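Fidelina Taipe has spent most of her working life checking other people's data, and she does not sound much like someone selling a robot. At Skorport she looks after the examples used to teach a two-armed machine to handle laundry. I asked her to start with what her team does all day.

"We fold things badly, then we fold them well, and we keep both," she said. 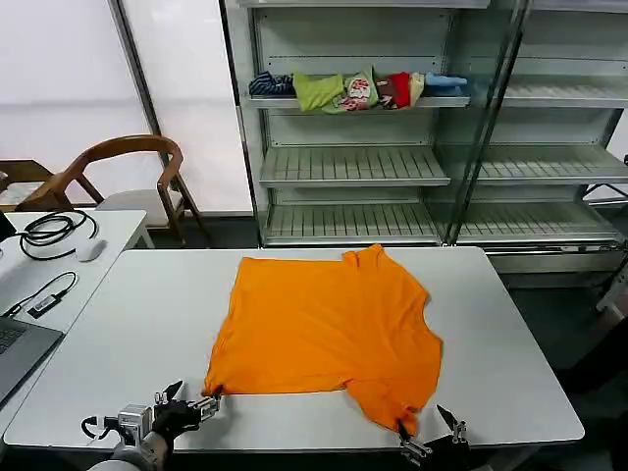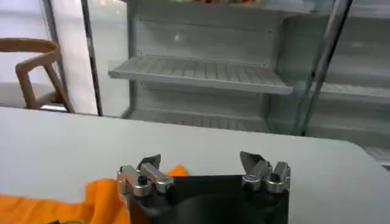
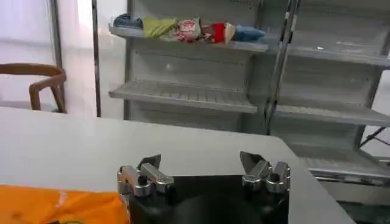 Each example is one attempt by a person steering the arms. The target for the first round was 300. Taipe thinks that figure was chosen because it looked good on a slide.

"You can get to 300 very fast if you lay the cloth out the same way every time. Then you've got one example, really, and a lot of copies of it."

She went through the first batch herself and threw out 37. In most of them the operator had stopped for a while in the middle, deciding what to do next. A learning system has no idea that a pause is a person thinking — it may simply learn to pause.

I put it to her that her colleague Prys Parri is a good deal more cheerful. He has told visitors the system, called Pinside, will cope with any garment by August.

"Prys says any garment. I'd like him to say which ones we've tried." She laughed, but didn't withdraw it. "Put a duvet cover in front of it and then ring me."

Does she believe more data will fix this? Partly. She would rather have 8 operators with different habits than 2 very neat ones, and so far she hasn't been given the budget. She also wants the tests run by somebody outside the team.

"If we pick the shirts, we'll pick the ones it likes. I would, and I'm the suspicious one."

The second round has been approved. Its target, she told me, is a number again.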